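**Working Practices > Hand-held collection > Draft rules for shared floors, second reading**

**ppostma** (moderator)
The second reading of the draft is open. Comments on Sections 3 and 5 are requested by the end of September. The 2022 rules remain in force until the new text is adopted. Please cite the clause number when proposing a change.

For reference, clause 3.2 as drafted: "Operators wearing head-mounted or back-mounted equipment shall keep 60 inches clear of one another while recording. Cables shall not cross a walking route."

**wuyts_safety**
We support 3.2 in principle. We ask that the second sentence be moved to a clause of its own. Cable routing is the duty of the floor lead and should be signed off before any operator puts on equipment. Under the present wording, it is unclear who is responsible.

**LoanBui**
I have a concern about 3.2 and a larger one about 5.1, which requires that "all surfaces within reach be cleared of items not listed in the task sheet." Our Vevholm floor shares its space with furniture storage and ordinary desks. A strict reading of 5.1 would stop work there each morning.
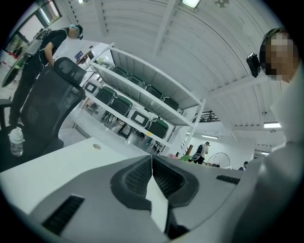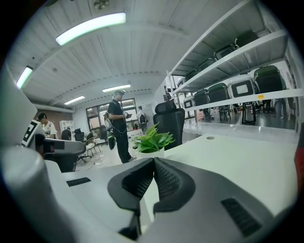 My proposal is that 5.1 apply to the task surface only, and that the wider floor be covered by a written layout note, renewed whenever shelving or desks are moved. Stored furniture is part of the setting and should be treated as such.

**kestrel_50**
I disagree with the proposal. Once an exception exists for "the wider floor," every site will place its clutter there. Drinks are my main objection. The rule at Skodska is that no bottle stands on a desk where a gripper is in use, whether or not the cap is on. I would keep 5.1 as written and let sites apply for a waiver.

**LoanBui**
I would accept a separate rule on drinks, and I concede that our own desks would not meet it today. A waiver for each site is another matter. Our last request, no. 1256, took longer to process than the work it covered.

**wuyts_safety**
Could the two positions be joined? Suggested wording:

> 5.1 The task surface shall hold only the items on the task sheet.
> 5.2 No drinks shall be placed on the task surface or on any desk adjoining it.
> 5.3 Storage within the recording area shall be shown on a layout note kept at the entrance.

**kestrel_50**
I can support 5.1 and 5.2. On 5.3, the note should also state the load limit of each shelf. Operators look down at their hands for most of a session and cannot be expected to watch what is overhead.

**clarkura_ops**
Speaking for Clarkura: load limits belong in the building rules. If they are repeated here, the two documents will drift apart within a year. A cross-reference would be enough.

**kestrel_50**
A cross-reference is of little use if the operator has never been shown the building rules. I maintain the objection and ask that it be recorded.

**ppostma** (moderator)
The objection is recorded. The wording from wuyts_safety will go into the third reading as 5.1 to 5.3, with the load limit in brackets as an open point. The cable sentence becomes 3.3, assigned to the floor lead. The distance in 3.2 has drawn no objection so far. LoanBui, please confirm whether your concern about that clause still stands.

**LoanBui**
It does. Sixty inches is workable for two operators at separate desks, but the draft does not say whether staff walking past are counted. I will send a revised sentence this afternoon.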